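Italo Caputo had already put the kettle on when I arrived, and by the time I'd found somewhere to leave my coat he was well into a story about his grandmother's tablecloths. I hadn't asked a question yet. Anyone who has taken his mending class at the Zolis hall will know how it goes — you come in wanting to fix a hem and you leave with a hem, a recipe and the history of a village you've never been to.

He has been mending other people's linen for 11 years now, first at the back of the Rampersad dry cleaners and then, when the shop changed hands, from his own front room. "I was a bookkeeper," he told me, pouring. "A good one, I think, but I didn't love it. I used to sit in the office and look at the curtains and think, somebody ought to fix that lining."

What gets him going is the plain stuff. He'll do a christening gown if you bring him one, and he'll do it beautifully, but his heart is in tea towels, pillowcases and the sort of tablecloth that comes out for birthdays and has gravy in its past.

"People apologise when they hand them over," he said. "They say, it's only an old napkin, Italo, I'm embarrassed to bring it. And I say, how long have you had it? And it's thirty years! You've eaten with this thing for thirty years and you're embarrassed? Give it here."

I asked where a beginner should start, and he said with the edges, always the edges. Run the whole hem between finger and thumb before you even think about a needle, he says, and do it in daylight if you can. A hole in the middle of a cloth announces itself, but a hem goes quietly. 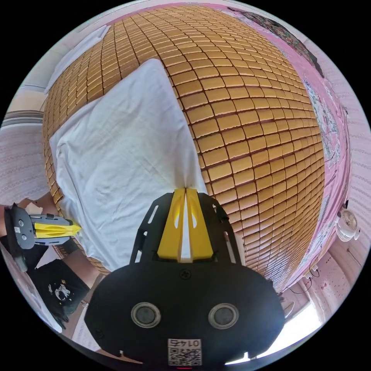
*White cloth on a bamboo-tile mat.*

His own first effort was a disaster, and he's very happy to tell you so. He darned a pillowcase in February, in bad light, with thread that was far too heavy for it, and the patch puckered so badly that his sister slept on it once and woke with a waffle pattern on her cheek. She still has it. She won't let him redo it.

"Thread is where everyone goes wrong," he said, getting up to look for a biscuit tin and coming back with a different tin, full of bobbins. "They want it strong. You don't want it strong, you want it the same as the cloth or a touch weaker. If something has to give, let it be my stitches. I can do those again."

The class came about through a neighbour from Birent Street, who wanted to learn and didn't want to learn alone. Three people came to the first one. These days he caps it at 10, and there's a waiting list, which bothers him a good deal more than it seems to bother the people on it.

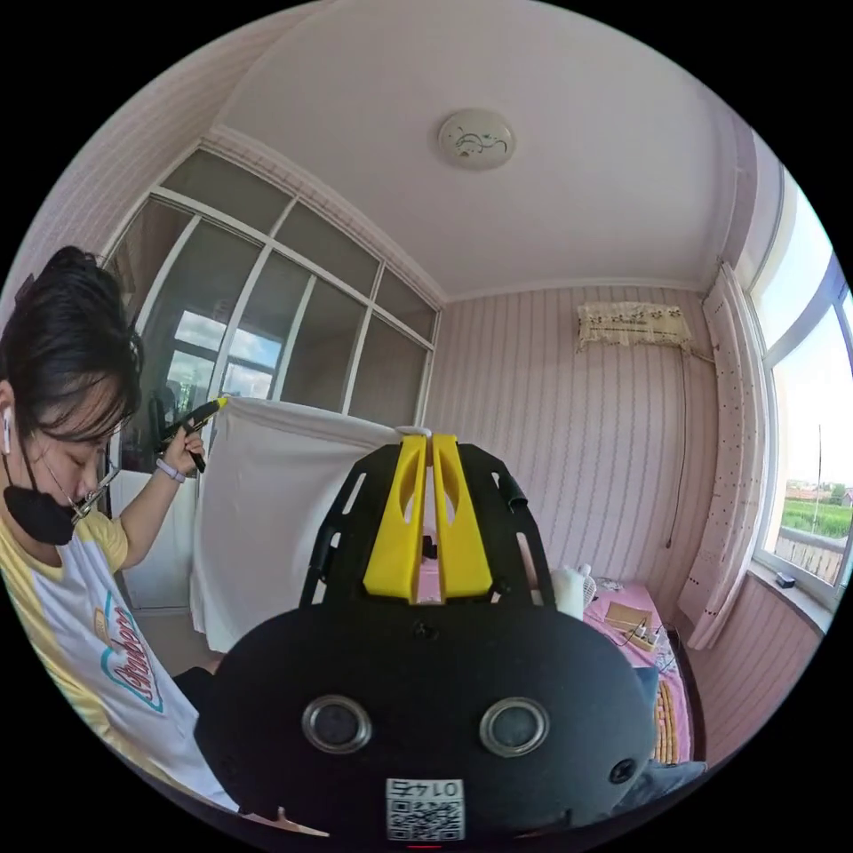
"I'd take them all if I could," he said, "but you have to be able to get around to everyone. Someone's always holding their breath over a knot. You have to go and tell them to breathe."

We talked for a while about washing, on which he has views. He favours cool water and a line in the shade for coloured linen, and he thinks most of us use twice the soap we need. He doesn't mind a stain that won't shift. His favourite tablecloth, which came from his grandmother's house in Brastelari, has a ring of red wine near one corner that he has never tried very hard to get out, and he knows which uncle put it there.

I asked whether he ever turns anything away, and he took a long time over that one, long enough for a second cup. Once, he said. A woman brought in a sheet so thin you could have read the paper through it, and he told her it was finished. Then he felt terrible, rang her the next morning and offered to make it into handkerchiefs.

"She said yes before I'd got the word out," he said. "She gave me one, too. It's in my pocket now — hang on, I'll show you."

He went through both pockets and then his cardigan. It was in the wash.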